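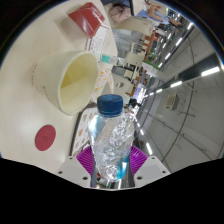 My half of the project was looking after the hand-held gripper, so while Kirsty Cosgrove got on with the software I spent most of June with a screwdriver and a tray of tiny screws. We named it Malline, after the street Kirsty lives on, and it was already well used when Marcelino Tejada handed it over to us. He'd kept a decent logbook (thank you Marcelino!) but the last few pages mostly said "left side loose again". The purple fingers each sit on a white mount with small dark screw holes, and it was the left mount that kept giving us trouble. The ridged pads are the bit everyone asks about, and a crinkly plastic water bottle with a dark blue cap is a good thing to try them on – you can look at how the ridges press on the lower half and see if one side is doing more than its share.

My first idea was just to do the screws up tighter. Bad idea. I stripped one on the very first evening and had to ask Yolanda Rivas in the workshop to get it out for me, and she was very nice about it. She told me to take both mounts off, clean the holes properly and put them back a little at a time, swapping from side to side. It took me 44 minutes the first time and I've got it down to 30, mostly by not dropping things.

After that we started a proper routine. Before each session I wipe the pads with a barely damp cloth, wiggle each finger by hand and check the screws. After each session I do the wiggle again and write it in the book. We logged 792 grasps between the refit and handing in this report, and in that time I had to nip up the left mount 2 times and the right one not at all.

I still don't know why the left is worse. Moushumi Marikar thinks the mount itself is slightly worn, and she's going to measure it against a new one when the spares arrive from Gurnlow.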